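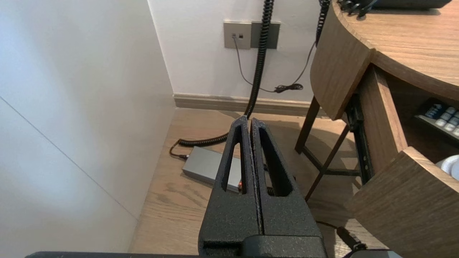

plukusau_ops
Moderator, Floor Safety board

Home Boards Rules Search Log in
Plillano Users > Mobile Arms > Site Practice
Last updated: April

I'm rewriting our floor check for office runs and want comments before it goes in the handbook. The draft says:

Before the arm works near a desk, walk the route. Any cord on the floor gets clipped up or marked as a keep-out. Fingers stay closed while the base moves. Drawers are shut unless the task needs them open.

The corner by the desk phone is the sort of place I mean. There is a coiled cord down to the floor, a thin cable from the wall plate, a power adapter on the planks and an open drawer to the right.

arus_tech
Fine with most of it. I'd add a minimum distance. We use 16 cm from fingertip to any loose cord while the base is moving. Coiled cord is the worst kind, it catches on a finger cutout and stretches before the force limit notices.

desk957
Disagree on clipping everything up. If we tidy each office first, we never learn how the arm does in a normal one. Mark the cords, yes. Leave them where they are.

arus_tech
That's a test argument. The handbook is for daily runs, and a pulled phone is still a pulled phone.

tesfamariam_lab
We split it at Tesfamariam. Daily runs: cords up. Test runs: cords stay, speed capped at 8 cm per second, one person on the stop button. It took 3 drafts to get everyone to sign.

desk957
I could live with that. The drawer rule needs work though - an open drawer sticks out at a height our base scanner misses. It should be a keep-out even when the task needs it, with only the arm allowed in.

plukusau_ops
Taking the split and the drawer change. I'll put the 16 in as a default that sites can raise but not lower. Does anybody have wording for adapters? Ours treats a flat one as floor.

tesfamariam_lab
We list them with cords. "Cords, plugs and adapters", same rule.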